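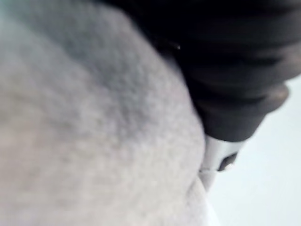
Closing the Bag: How Fabric and Small Hardware Affect Packing in a Shared House

Student project report, Textiles and Everyday Objects
Vasanthi Acharya

1. Introduction

In our course we were asked to choose one ordinary activity at home and study it for one term. I chose the packing of soft things: fleece blankets, jackets, thick jumpers and the bags we put them in. The reason is simple. In the house where I live, winter things must be put away in a small hall cupboard, and every year there is some trouble with them. A bag does not close, or a zipper catches the fabric, or the blanket comes out with a crease which stays for many weeks.

I wanted to learn which part of this trouble comes from the fabric, which part from the closing hardware and which part from the person who packs. Before the project I believed it was mostly the hardware. My opinion has changed a little, and I will explain this in section 5.

2. Background

Fleece is a knitted fabric, usually from polyester, and its surface is brushed so that the fibres stand up. These fibres hold air, and so the fabric is warm and also takes a lot of space. When fleece is folded it does not lie flat like a cotton sheet. It pushes back. If you fold a fleece blanket in four and leave it on the table, the fold will be round and not sharp.

After some washing the surface changes. The fibres gather in small clumps, which is called pilling. In our class we discussed if pilling is only a matter of looks. I think it also matters for packing, as a clump is easier for a zipper to take than a smooth surface. I could not find a text which says this directly, so I treated it as a question for my own trials.

A zipper has two rows of teeth, a tape on each side and a slider. The slider is the part that moves, and the pull is the piece you hold with the fingers. When fabric goes into the slider together with the teeth, we say the zipper is caught. The other hardware in my project was a drawstring with a spring toggle, and a plain flap with a hook and loop strip.

3. Materials and method

I used three bags. The first was the Wodolon storage bag, which has a long zipper on three sides. The second was the Plidus sack, with drawstring and toggle. The third was the Manole cube, which closes with a flap. All three were bought second-hand by me or were already in the house, so they were not new, and I consider this as a good thing. Most people pack in bags they have already.

The soft things were two fleece blankets, one padded jacket with ribbed cuffs and one wool jumper. I weighed the fuller of the two blankets on the kitchen scale and it was 723 grams.

For every bag I did 20 packings. Each time I folded the things in the same order, put them in, closed the bag and wrote in a notebook what happened. I wrote the following points:

Did the bag close at the first try?
Did any fabric get caught?
Did I need to press with the knee or with both hands?
How did the fold look when I took the thing out again?

I did the trials on the living room floor in the evening. At first I tried on my bed, but the mattress goes down when you press and the bag goes down with it, so I moved. The trials from the bed are not included.

4. Results

4.1 The zipper bag

The Wodolon bag gave the neatest package, and it also gave the most trouble. The zipper caught fabric in 11 of the 20 packings. Almost always it was fleece and almost always it happened at a corner. On the straight side the slider runs easily, but at the corner the hand must turn, and in this moment the blanket bulges out between the teeth.

The jumper was never caught. The padded jacket was caught two times, both times at the thin lining and not at the cuff. The cuff is thick and stays together, so the slider pushes it away.

4.2 The drawstring sack

The Plidus sack closed at the first try in all packings except one, when the toggle slipped. But the package is round like a ball and it does not stay on a shelf. It rolled out of the cupboard when my housemate opened the door. The blankets also came out with many small creases, because you do not really fold for a sack, you push.

4.3 The flap cube

The Manole cube was between the two. Loose fibres from the fleece collect in the hook and loop strip, and it holds less well after some time. In the last packings the flap opened by itself at one side. When I cleaned the strip with an old toothbrush it was holding again.

5. Discussion

My first idea was that a better slider would solve the problem. After the trials I think the fold is more important. When I put the folded edge of the blanket toward the zipper, the round side stands outward and meets the teeth. When I put the open edges toward the zipper and the folded edge to the back, there is more loose material, but it can be tucked down with the flat hand – and the slider then passes over it. I changed to this second way after the twelfth packing, and the catching became less frequent. It is fair to say that I also had more practice by then, so I cannot separate these two causes.

About pilling I can only say something small. The older blanket, which has more clumps, was caught more often than the newer one. But it is also the thicker one. For a proper answer I would need two blankets of the same thickness, one washed many times and one not.

One more thing I noticed is the pull. My sister lent me a Lekex travel bag for one evening, which has a larger pull, and it was much more comfortable with cold hands. I did not include this bag in the results as I packed it only three times.

6. Limits of the project

Only one person did the packing, and I am right-handed. A left-handed person would perhaps meet the corner differently. The bags were not of equal size. I also did not measure the force for closing, I only wrote if I needed one hand or two, or the knee.

The report was limited to 2,000 words, so the notebook tables are not printed here. They are handed in separately with the fabric samples.

7. What I would do next

I would repeat the zipper trials with a strip of smooth cotton tape sewn inside the bag, behind the teeth. Some better bags have this already and it is called a zipper guard. I would make it by hand on the Wodolon bag, first only on the two corners, and compare the corner with tape and the corner without.

I would also like to ask the other people in the house to pack the same blanket, without any instruction from me, and look how they fold it.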